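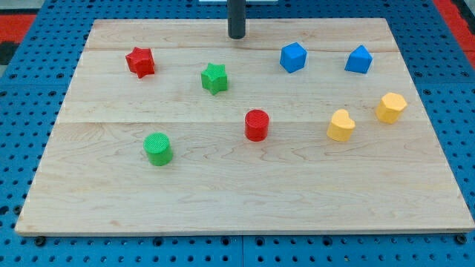
Pavora has revised the care instructions for its maple kitchen boards after a review of warranty returns at its Brostham works. The new sheet, issued in September 2026, replaces a single line of advice with a full page on washing, drying and oiling, and it changes the terms on which the firm will repair a split joint. Most of the returns concerned the joints between planks and the timber within a hand's width of them. On a pale maple board the seams are faint and run across the surface much like the grain, so a joint that has started to open can be taken for a darker grain line until water gets into it.

The review covered 422 boards sent back under warranty. Of these, 273 had cupped, meaning that one face had taken up more moisture than the other and the board no longer sat flat. A further 45 had an open joint. The remainder were returned for surface staining, knife damage or faults in the finish, and were left out of the later tests.

Ivar Skjelbred, who runs the finishing shop at Brostham, said the cupped boards had a common history. Owners had wiped or rinsed the upper face and left the underside alone, then put the board back down on a worktop while it was damp. "The top dries and the bottom doesn't," he said. "Maple moves across the grain and hardly at all along it, so the whole of that difference shows up as a curve."

The revised sheet asks owners to wet both faces when washing, wipe both, and stand the board on its long edge until dry. It advises against leaning a board flat against a tiled wall, where the rear face gets little air. Dishwashers remain excluded, as does soaking in a sink for any length of time.

Oiling instructions have also changed. The old advice was to oil the cutting surface when it looked dry. Owners are now told to apply food-grade mineral oil to both faces and all four edges, leave it overnight and wipe off the excess. End grain is to be given a second coat, as it takes up liquid faster than the face. A new board should be oiled 3 times in its first month. After that the interval depends on use, and the sheet gives a simple check: if drops of water on the surface sink in and leave a dark patch, the board needs oil.

The boards are glued up from planks of unequal width. Pavora considered moving to narrow strips of a single size, which would share the movement among more joints, but kept the present layout after trials by Baert, the laboratory that tests its adhesives. Samples of both layouts were put through repeated wetting and drying. Baert found that the wider planks cupped slightly more when wetted on one face, and that there was no difference when both faces were wetted together. The glue line held in all of the samples that had been clamped to the maker's schedule.

Several of the open joints were traced to clamping. Teun Kramer, who wrote Baert's report, said that part of one production run had been released from the press early during cold weather. The adhesive had set at the edges of the joint but was still weak in the centre. "You could not have found it by looking at the board," he said. "It passed a visual check and it would have passed a knock test as well." Press time at Brostham is now tied to the temperature of the timber — previously it was set by the temperature of the room.

Under the new terms a board with an open joint will be reglued and resurfaced without charge, whatever its age, provided it has not been cut down or drilled. Cupped boards will be flattened once free of charge if the remaining thickness allows it. Planing removes material from both faces, and thinner boards may not be suitable.

Owners with a slight curve are advised to try a simpler remedy first. The board is placed hollow side down on a damp cloth overnight, then stood on edge to dry slowly away from any heater. Skjelbred said this works on shallow cups and should not be attempted where a joint has already opened, as the water will travel along the gap.

Repairs will be handled through Jistico, which stocks the range and will accept boards at its counters from November. The care sheet will be packed with all new boards, and printed copies can be requested for older ones.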